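Tuesday, late

Finished the second series of Grutonetti at last, two weeks after everyone else at work stopped talking about it. I had been dodging spoilers in the kitchen by humming. The ending was the one I'd guessed in episode three, only longer and with more rain.

Still, I have ordered the box set. It's a Jirow release, limited to 4000 copies, with 2 discs of extras and a booklet of essays I will keep in its shrink wrap until I die. The streaming service could drop the show tomorrow, I told myself, and then who'd be laughing? 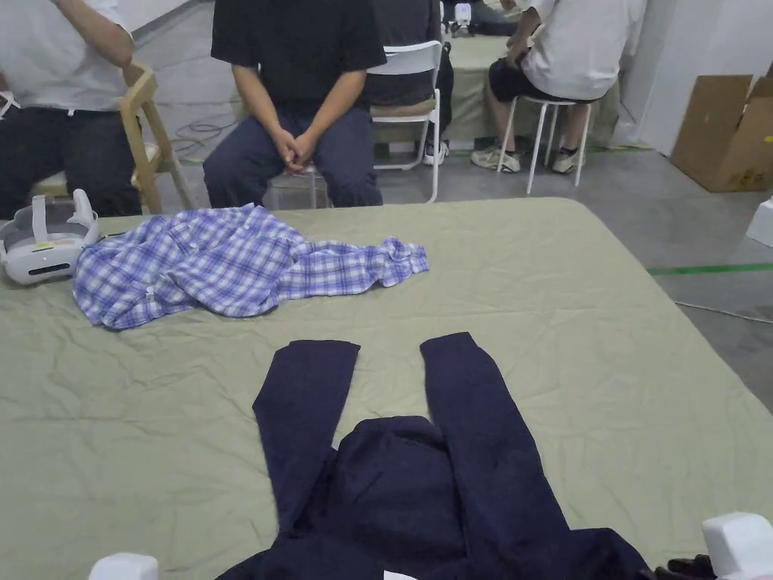
The best thing in it remains the old Saab, which gets stuck in the same lay-by every other episode and has more range than the detective driving it. I'd watch 100 minutes of just the Saab. Apparently there's a commentary track where the makers talk over all this, and I expect to be told it stands for grief.

Began Gesano after supper, as a palate cleanser. Subtitled, black and white, a nun in a lighthouse — not a cheerful nun. Fell asleep at the first flashback and woke to the service asking if I was still watching. Rude, but fair. Will go back to the start tomorrow, with coffee.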